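Ticket: Stornport path, debris on both edges
Status: reopened

Hi again! I know this got marked as fixed in May, but I was out on the Litora stretch on Sunday and the edges are bad again. The middle is fine to walk on – it's both sides that need the sweeper, and the right one is worse.

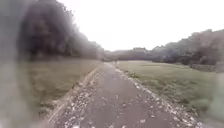 My bike slid twice when I pulled over to let people by, and I was barely moving (I have 38 mm tires, so not exactly skinny ones). Last time the crew only did the Burkia end and stopped after 2 passes. Could they please keep going this time? I'm happy to meet someone out there any day after 3.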